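Getting the house ready for a winter storm

Most of the work is best done while the roads are still clear. If the forecast for Garholm mentions freezing rain, start the day before.

Find the stopcock and make sure it turns. Ours had seized after years of being left alone, and it took two goes with penetrating oil to free it.

Lag any pipe in the loft or garage, including the bends. Leave the loft hatch open on the coldest nights so that some warmth gets up there.

Bring grit or salt indoors. A bag left by the shed freezes into one lump. Spread it before the rain turns to ice — a thin layer is enough on a level path.

Charge torches, phones and power banks by 6 in the evening. Rocío Escobar, next door, keeps hers in a lidless box so they can be found in the dark.

Empty the kitchen bin before the snow comes, as collections may be missed. Keep bread and anything else that needs no cooking within easy reach.
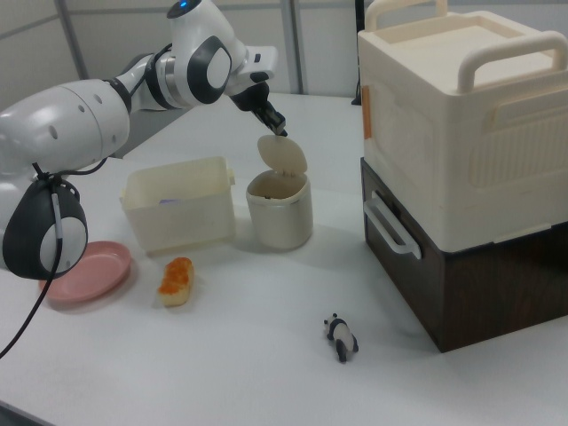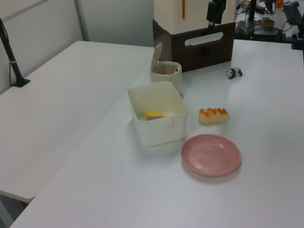
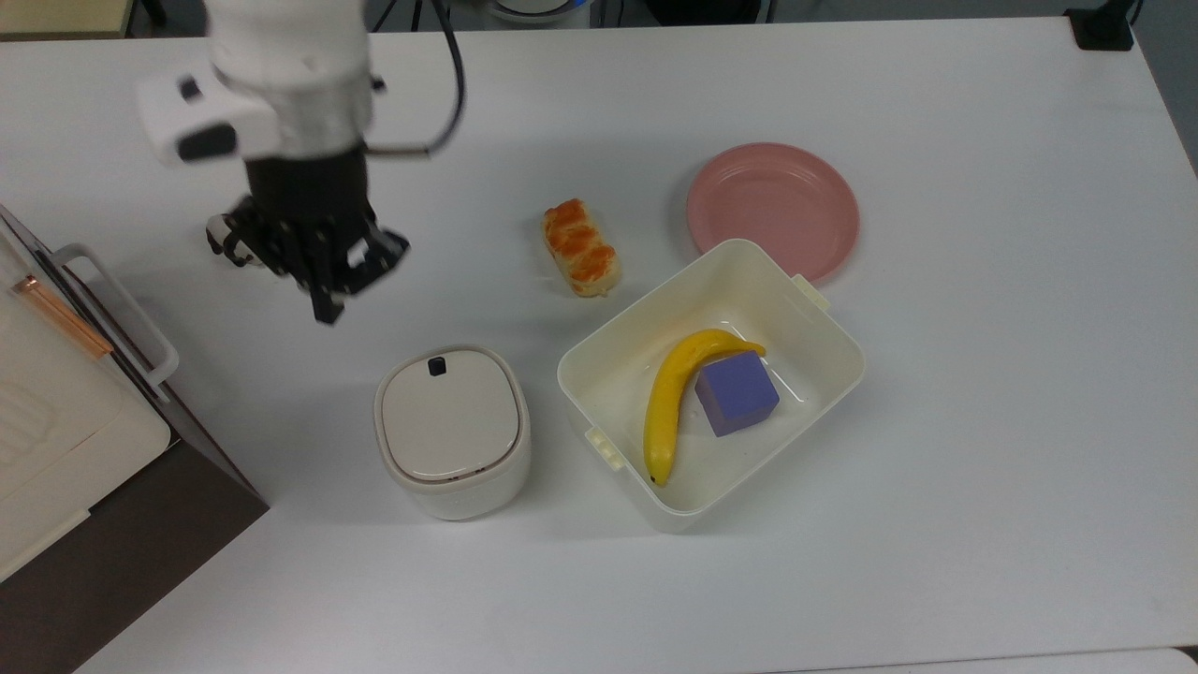 If the power goes off, keep the fridge and freezer shut. Switch off the oven and hob at the wall, but leave one lamp on so you know when the supply is back.

After the thaw, check the gutters and the ceiling under the loft tank. A split pipe often shows itself only once the ice in it has melted.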